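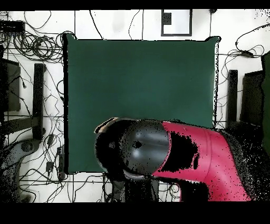
Willthorpe, Thu 2 March

To the Directors of Fedon

I am instructed to report on the Liem folding service, which your agents offered to this laundry in October on a trial of 37 days.

The arm was given a single square of green cloth. Your brochure promised that it would fold the square in three movements. On most mornings it lowered its wrist to the near edge and remained there. Staff were asked not to encourage it.

On the final day Ishbel Cowie, senior presser, was left alone with the equipment for two hours. Her statement records that she folded 116 napkins at the next bench, slowly, and that the arm turned a little towards her each time - she would not say more.

The laundry does not wish to purchase the service. It asks, however, whether the trial may be extended. Mrs Cowie has offered to come in early.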